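**Two arms on the returns desk, how did your people take it?**

**paraskevi_p**
Hi all! We're a returns and refurb shop in Cladley, 37 of us, and since April we've had a two-arm cell from Huvex putting items away. It handles 600 pieces on a good day, which used to be four people's whole shift. Those four now do inspection and customer calls. Two of them love it, and the other two miss having their hands busy, and I can't say I blame them.

**gidey_nights**
Careful with "now do inspection." We heard the same at my last place, and a year later inspection got thinned out too. Get the job titles in writing, please.

**Hamdia Seyoum**
I'd push back a little, Gidey. At Jirura my wrists were shot after nine years of drawers and bins, and I was so glad to hand that part over! What I didn't like was being made the arm's babysitter with no training and no raise. So ask about pay.

**gidey_nights**
Fair, my wrists aren't great either. But pay first, then arms.

**paraskevi_p**
Both noted, and I'm taking the pay question upstairs. We try every new layout in simulation before the floor sees it, and I've started inviting the old put-away crew to watch (with doughnuts), as they know which shapes are a pain to grab.
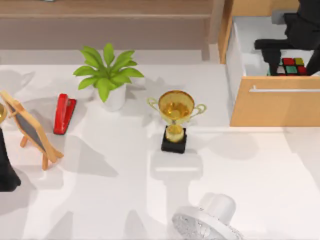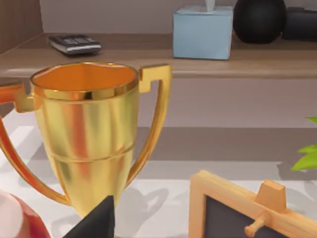

They had opinions, believe me! One of them wants the crew to sign off on each layout before it goes live, and I think she's right. Hamdia, how long was the training you ended up getting? I'm asking for two days each and expect to be haggled down to one.

**Hamdia Seyoum**
Half a day, and we had to beg. Hold out for the two.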